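4. Materials and Methods

4.1 Study sites

Donated clothing was sampled at two sorting depots, Nukero and Piten. Both take bags from street banks and from doorstep rounds, and both sort by hand. Nukero is the larger of the two and sells its best grade through its own shops. Piten has no shops, everything leaves in bales. We picked them for that difference mostly, and for the fact that both let us stand by the line on a working day.

Visits ran through November. The Monday intake was left out at both sites because weekend bags pile up in the yard and can't be tied to a round any more.

4.2 Sampling

Bags were drawn at the tipping point, before any sorter had touched them. Every fifth bag off the cage, until the day's quota was met. Total of 80 bags, giving 1,768 garments after shoes, bedding and single socks were set aside. Bags with wet contents were kept in -- leaving them out would have made the intake look better than it is.

Each garment got a paper tag and a line on the sheet: garment type, fiber from the care label where there was one, main color group, pattern yes/no, visible faults. Care labels were missing or unreadable on 498 garments. For those, fiber was left blank. We did think about guessing by hand feel, as the sorters do, but two of us disagreed too often in the trial week so this was dropped.

4.3 Grading

Grading followed the four-step Roy scale (A resale, B export, C wiping and fill, D waste), which Piten already uses. Nukero has its own system with more grades at the top end. These were folded down into the Roy steps with the depot lead before the count started, not after. Shop-grade vintage went into A. So did childrens wear in sets.

Each garment was graded twice. First by the sorter at normal line speed, no extra time given. Then by one of the authors at a side table, under a daylight lamp, with the sorter's grade hidden. The second grade is refered to below as the table grade. It isn't treated as the true one, only as the slower one.

Time on the line was taken from the belt log. A sorter at Nukero handles around 12 garments a minute on light summer wear, fewer on coats. No timing was done at Piten, where there is no belt.

4.4 Pattern and color coding

This gave more trouble than expected. Plain garments were easy. Mixed ones not. The first version of the sheet had a single box for color, and for pieces made of several fabrics coders simply wrote down whatever part was on top when they picked the thing up. Agreement was poor. The second version asks for up to three color groups, plus a pattern box (stripe, check, print, other), and says to code the garment as a mixed piece where a plain and a patterned fabric both appear.

Mixed pieces matter here for a practical reason. Fiber recyclers want single-color loads, and a garment with two strong colors and a stripe will be turned down even when the cloth itself is sound. In the depots these go to B if whole, to C if not. Figure 3 has a blue and orange piece with striped fabric, coded mixed under the second sheet. Under the first it could have gone down as blue or as orange.

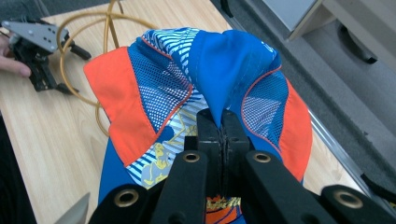 Figure 3. Garment in blue, orange and striped fabric, bunched on a tabletop. Coded mixed, pattern box "stripe".

4.5 Data entry and checks

Sheets were typed into the Rondavis template the same evening. Double entry for the first ten bags at each site, single entry after that. Blank cells were checked against the paper sheet and left blank if the paper was blank too.

Agreement between line grade and table grade is given as simple percent agreement and as weighted kappa, by depot and by garment type. Types with very few pieces (swimwear, hats, work overalls) are pooled as "other". Bags were used as the cluster unit -- garments in one bag tend to come from one household and wear out in much the same way, so treating them as independent would give intervals that are too narrow.

No donor details were recorded. Where a name tape was sewn into school clothing, the tape was ignored and not copied to the sheet. Pocket contents were handed to the depot office under the usual house rules and don't form part of the data set.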